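Budget for a small arm that picks up fruit – what am I forgetting?

posted by gisdale_maker

I help run a shared workshop in Gisdale and we've been given the go-ahead to plan for one tabletop robot arm. We want it for kitchen-type tasks, mostly picking fruit off a plate and putting it in a bowl. The money has to be requested by February and I only get to ask once! So far my list is the arm, a gripper and a sturdy table. I was quoted 13 weeks for delivery and that's about all I know. Do I need a second gripper? Is simulation worth paying somebody for first, or can I skip it?

Da-eun Kong

Please don't skip the simulation. When we were planning ours I spent six weeks with a kitchen model before ordering anything, and it changed the order a lot. We had been looking at the shorter Pluneo arm (cheaper, very cute) and once I put it at the counter it couldn't get to the far side of the plate without going nearly straight. So we moved up a size and dropped the second gripper to pay for it.

My setup was nothing fancy – an island, one plate with a few pieces of fruit, a bowl off to the side, and the arm reaching in over the counter.

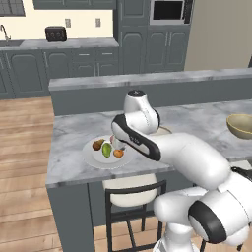
Put money aside for the boring stuff too. Our mount, cables and the emergency stop ate 8 percent of the total and none of it was in the arm quote. Ask whether shipping includes a lift gate. Ours didn't. And buy spare finger pads with the first order, otherwise you pay shipping twice.

On the second gripper, I'd wait. Round fruit and long fruit want different opening widths, so check the maximum opening against the fattest thing you plan to grab and see if one will do.

dehghan_fan

we got ours used from Dehghan and it was fine. ask for the hours on it

Cliris_Pete

Agree on the mount. Also check your table's weight rating before you buy a new one, ours was good enough already. Can't help with the simulation part, never tried it.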